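Skultbridge Community Library
The Paper Folding Room at our Stirham branch opens again in January. This thread sets out what visitors may expect and how groups can reserve a place. 1/8

Skultbridge Community Library
The room seats 40 people at long tables. Sessions are free of charge and open to adults and to children aged 7 and over. Younger children are welcome at the Cetcombe branch, where a shorter program is offered in the morning. 2/8

Skultbridge Community Library
Paper is supplied. The Nikzad bequest has allowed the library to purchase 125 packs in plain colors, and these are kept in the flat drawers by the window. Visitors are asked to take one sheet at a time and to return unused sheets to the drawer they came from. 3/8

Skultbridge Community Library
The opening session covers the valley fold, the mountain fold and the squash fold. Later sessions move on to boxes, envelopes and standing figures. Printed instructions in large type are available at the desk – please ask when you arrive. 4/8

Skultbridge Community Library
Staff receive many questions about which paper to choose. For a first attempt we recommend a large sheet with a matte surface. Glossy and foil papers hold a crease firmly but show every mistake, and they are best left until the basic folds are familiar. 5/8

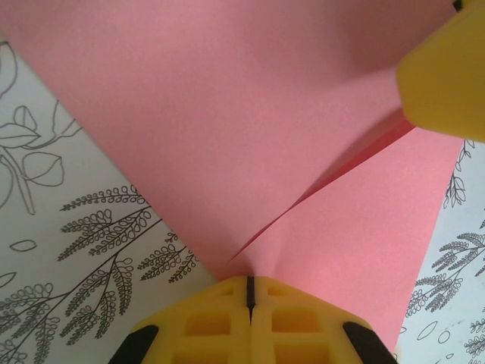 Skultbridge Community Library
Creases should be made slowly, from one end to the other, and pressed again before the next step. A fold that drifts early will be further out by the time it reaches a point. On pink paper the line is easy to follow: the overlap reads as a narrow band of deeper red-pink, thinning to a fine line toward the tip. Beginners who find white paper difficult to read may wish to ask for a colored sheet. 6/8

Skultbridge Community Library
Finished work may be taken home or left for the display in the Stirham entrance hall. The last display held 205 pieces. Please write your first name and the title of the piece on the slip provided. 7/8

Skultbridge Community Library
Groups of more than six are asked to reserve in advance at either branch desk. The Stirham room is on the ground floor, with step-free access from the parking lot. 8/8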